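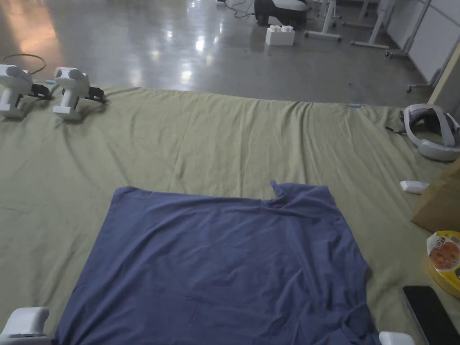 Should you wipe the bench completely clean before recording a cloth-handling session?
Clear anything the grippers or the cloth could touch, and leave alone whatever sits outside that reach, as long as it stays put from the first take to the last.

Most written rules for this kind of work say "clear the workspace" and stop there. I've read a fair few of them and I doubt the people who wrote them ever folded a shirt with a pair of handheld grippers. What follows is the Mumen bench routine as I'd teach it, minus the parts I don't believe in.

Step 1. Mark the working area
Put both grippers where they'll start, then swing each one through the widest move the task needs. The working area is everything they passed over, plus a hand's width. Lenni Halonen's draft guide asks for a fixed margin on all benches. I've never seen a reason for it, and it's useless on a small table.

Step 2. Fix the base sheet
Pull the cover sheet snug and clip it underneath. A few wrinkles are fine. A ridge tall enough to snag a fingertip is a different matter, so smooth those out between takes. Don't iron it. Somebody will suggest ironing it.

Step 3. Start the cloth badly
The old rule was to lay each garment flat and square. It gave us 2,000 tidy takes that all began the same way, and I'm not convinced they taught anything much. Drop the cloth from chest height, leave the folds where they land, and start recording. Flat starts can be part of the set – just label them.

Step 4. Run the cables off the floor path
Stand where the operator stands and take one step each way. If your foot can reach a cable, move it. Lock any casters on nearby furniture. This is the one step I won't argue about.

Step 5. Log what you threw out
Of the 2,712 takes in our February set, we rejected 104. Zeyu Wan wrote a reason beside each one, and that list has been more use to me than the Tistico checklist, which runs to 60 items and has a tick box for the colour of the operator's sleeves.

What about quality scores?
Tostano's software gives every take a score out of ten. Treat it with suspicion. Yakubu Eze and I went back through the lowest scorers and kept plenty of them: slow, clumsy folds that still finished. Watch the take before you bin it.

Who signs off?
Someone who didn't record the session. On our bench it's Lanying Luo in the morning and Eusebio Carretero after lunch. If they disagree with the operator, the take goes in a separate folder and gets looked at again the next morning.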